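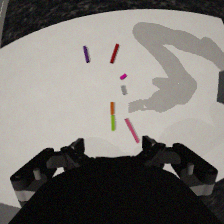

Contents | Preface | Part Two | Previous chapter | Next chapter | Index

Chapter 6
What a Simulated Success Rate Is Worth

Most published work on robot manipulation now reports a number that was produced inside a computer. A policy is trained, it is let loose on a virtual table, a script decides whether each attempt succeeded, and the fraction of successes goes into the abstract. This chapter is about that fraction. We shall treat it with some suspicion, and we hope that by the end you will do the same with your own.

Our running case is the Hesetti study of small-object handling, which has been cited a good deal and read, we suspect, rather less. Its authors put a simulated arm over a pale table, scattered small coloured pieces on it and trained a policy to pick up whichever piece it was told to. They ran 2,199 attempts. They then claimed that the method "generalises across arrangements". The attempts certainly happened. It is the word "arrangements" that should bother us.

6.1 What was varied, and what was not

Consider what a reader would want to change before believing such a claim. The pieces could move about. They could be heavier, or have rounded ends, or come from a box of real odds and ends. The table could be darker. The light could come from a window that clouds pass across. The Hesetti authors changed the first of these and left the others alone. They describe the positions as random, yet the appendix shows that every start was drawn from a list of 57 layouts written before training began. The policy saw all of them.

A learner can do well on such a test without having learned much about grasping. It may have learned where things tend to be. We cannot tell from the score which of the two happened, and neither could the authors, though they wrote as if they could.

Pieces that touch are a useful place to look. When two blocks lie end to end, a gripper has to choose a spot to close on, and a small error can push both of them. A test made up mainly of well-separated pieces will hide this trouble.

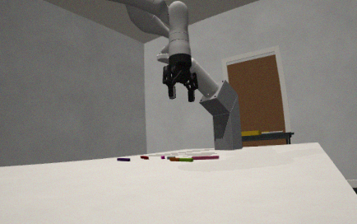
Figure 6.1. Open gripper held high above the table. The orange and green blocks touch; the other coloured pieces include a tiny magenta one.

The paper gives one overall rate for all pieces. A long block and a tiny one do not pose the same problem, and averaging them tells us how the mixture was chosen as much as how the policy behaves. If you take one habit from this section, let it be that of asking for the table of results by object. When it is missing, write to the authors. We did, and were sent a summary of the same average.

6.2 Who decides that it worked?

In a laboratory, a person watches the arm and writes down what happened. People are slow and they disagree, but they notice odd things. A simulator applies a rule. In the Hesetti code the rule was that the piece must be above a set height at the final step. It did not ask how the piece got there, or whether it was the piece requested.

The Juvulwood group later reran the released policy under a stricter rule, requiring the named piece to be held between the fingers and the remaining pieces to be left where they were. The rate fell by about half. The Juvulwood rerun has faults too (only 2 random seeds, and no account of how they were picked), so we would not lean on the exact size of the drop. Its direction is hard to explain away.

The moment that matters most in either version is a short one. The fingers are near a piece, they have yet to close, and other pieces may be lying close by.
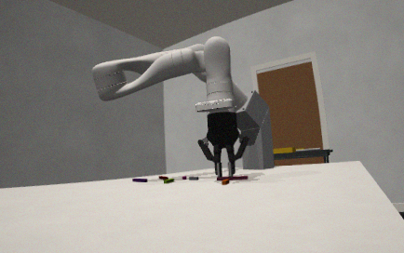
A rule that looks only at the last step throws all of this away. It cannot separate a careful approach from a lucky scrape, and over a long run the lucky scrapes add up. Recording contact forces through the attempt would help, provided that the contact model can be trusted. It often cannot. Friction between small hard objects is one of the weaker parts of the usual physics engines, and policies are quick to find and use such weaknesses.

We are sometimes told that this is fussing, and that simulation is only a first filter. Fine. Then it should be reported as one. A filter has a rate at which it lets bad candidates through, and we have yet to see a paper in this line of work that tries to measure it. The Bedbridge trials, to which we turn in the next section, come closest, by running the same policies on a physical arm and printing both columns side by side, including the rows that embarrass the method.

Before going on, find a recent manipulation paper and locate the success rule. Note which page it is on. In many cases it will be in the supplement, and in a few you will have to read the code.

Related chapters
Chapter 2: Counting attempts and choosing seeds
Chapter 5: Contact models and their failures
Chapter 7: The Sheikh benchmark and its critics
Appendix: Checklist for reading a results table

Contact the publisher | Copyright and permissions | Back to top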